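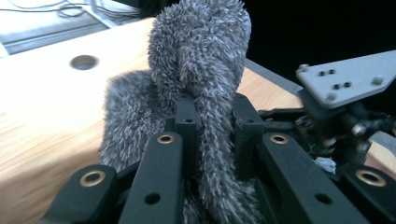

Marnus Studio Workshop: Notebook
March, Saturday session
Entered by Jadwiga Szczepańska

Print this entry | E-mail this entry

Work continued on the audio for the Grerkon single. The vocal stems supplied by Adelino Calado were checked against the rough mix before any picture editing was attempted. Stem 3 starts late against the others and has been moved to match the guide track. The original file is retained in the archive folder under job 1671.

The second verse remains unsatisfactory. The low end of the beat masks the ends of the lines, particularly on the closing couplet. A gentle cut at 200 Hz on the instrumental improved matters on the main monitors. On the small speakers the kick then sounded thin, and the cut was halved. Alper Değirmenci is asked to listen to both versions and to record his preference on this page.

The ad-libs in the last chorus are to be panned wider. Leen Hamdan has requested that the spoken introduction be kept at full length for the video and shortened for the radio edit. Two session files will therefore be maintained from now on.

Outstanding: clean version; lyric sheet for Stondley; hum on the left channel of the desk, still not traced.

Contact the studio office | © Marnus | Back to top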